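About Plerkemov

Plerkemov installs and maintains projection and sound systems for independent movie theaters, campus screening rooms and small performing arts centers. The company works on digital cinema projectors, playback servers, cinema audio processors, amplifiers, speakers and screens. We also handle the wiring between them, which accounts for most of our service calls.

The office and repair bench are in Vendumberg, on the ground floor of the former Handgate ticket printing works. Eleven people work here. Lerato Engelbrecht has managed the company since it stopped repairing film projectors and moved fully to digital equipment. She still signs off on every commissioning report before it goes to the customer.

What We Service

We have 277 screens under contract. The smallest is a 34-foot-deep room with a single surround channel on each side wall. The largest is the main auditorium at the Venter, which seats 2726 and is used for film on fewer than half of its open nights. A room of that kind needs a different service plan from a multiplex screen. The screen is flown, the stage speakers move with it, and the equalization has to be checked each time the house goes back to film.

A standard contract covers two visits a year. On each visit the technician:

measures white luminance at the center and sides of the screen
checks color against the stored calibration file
cleans or replaces air filters
records lamp or laser hours
runs pink noise through every channel and compares the result with the last visit
reviews server logs for failed drives, clock drift and content key errors

Readings are entered in a site log that the theater can view at any time. If a value is out of tolerance, the log shows the value found and the value left.

Repair Bench

Boards, power supplies, playback computers and amplifier modules are repaired in Vendumberg where parts are available. Each unit is tagged on arrival, tested under load and given a written estimate. Work does not begin until the estimate is approved. Units that pass repair are run for 100 hours before they are returned. Loan units are available to contract customers for most current server models, and for a limited number of older audio processors.
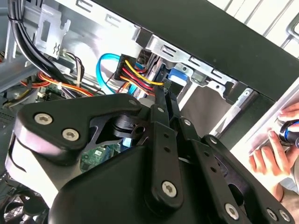 Training for Theater Staff

We teach a one-day course for projection and house staff. It covers playlist building, content ingest, key delivery, aspect ratio presets, safe shutdown and basic fault reporting. No electrical work is taught. The next course is in June and is held in our demonstration room, which has a 16-foot screen and a 7.1 sound system. Theaters may send two people per contract at no charge.

Service Calls

Contract customers should call the service line and give the site number printed on the rack label. Please have the projector error code ready if one is displayed. Do not restart the server before calling unless a show is already stopped. Remote support is available during all posted show times. Parts orders and general questions go through the office.

Page updated May 28, 2022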